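Subject: Re: [hotdrinks] Single-serve packets vs. the tin

June 11, 2022

On the packets question, somebody wrote:

> I've gone over to single-serve packets completely and I don't see why
> anyone would go back. Same drink every time, no spoon, no mess on the
> counter, and they keep forever. I tip a handful out next to the mug in
> the morning and take whichever one is closest. The tin has been at the
> back of the cupboard since November and I haven't missed it. Gunnlaugsson
> does a box now that costs hardly more than their loose stuff. Convince
> me I'm wrong.

I doubt I can convince you, but I'll have a go, because I've read four or five messages like this on the list and they all skip the same things.

"Same drink every time" is only true if you have the same mug every time. The packet has no idea what you're pouring it into. I have a small mug from Fundcombe that takes one packet fine and a big one that makes one packet taste like the water somebody washed a cup in. With two packets in the big one it's too strong and I've used double. With a tin and a spoon I put in a spoon and a half and get on with my day. I've never seen a box that offers you a half.

"No mess" I'd also question. You tear off the corner, the corner goes on the counter, a pinch of powder goes with it, and then the empty goes next to the corner. Multiply by however many people live with you. At our place there are 3 of us and I find those little corners everywhere, including once in the butter. A spoon I can rinse.

"They keep forever" – do they? I had a box of the Gakach ones that was past its date by a few months, and the powder had set into something like chalk. I whacked each one on the edge of the sink before opening it. Maybe that was a damp cupboard. But the tin lived in the same cupboard and was fine, so I'm not ready to blame the cupboard.

On cost, "hardly more" needs a number. Please work it out per mug and not per box, with your real mug, filled how you really fill it. I did it with the two I had in the house and the packets lost by 11 cents a mug. That was one store on one shopping trip, so don't quote me on it, but I'd want to see figures before I believed the opposite.

Where I'll give ground is traveling. A packet in a coat pocket beats a tin in a coat pocket, no contest. I'd also keep a few for visitors who don't like what I drink.

The tipping them out next to the mug part I really don't get. They slide everywhere, they end up under things, and you still have to pick one up and find the end that tears. Put them upright in a jar, or leave them in the box with the lid torn off. It takes up less room and you can tell when you're running low.

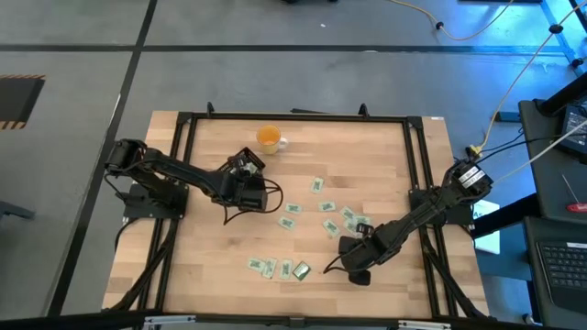

*Green packets and a yellow mug, the tip-them-out method.*

If you like that, fine, it's your counter. I'd have every one of those in a jar before the water boiled.

One real question for whoever has been buying Dero. Is the powder in their packets the same as what's in their tin? The packet tastes sweeter to me, but I had the two on different days and I don't trust my memory that far. If someone has both open, could you try them in the same mug, with the same amount of water, and post what you find? Weigh the powder if you have a scale that goes down to a gram. Mine doesn't, so I'm guessing like everybody else.

And get that tin out from the back of the cupboard before it turns another year older. If you won't drink it I'll pay the postage.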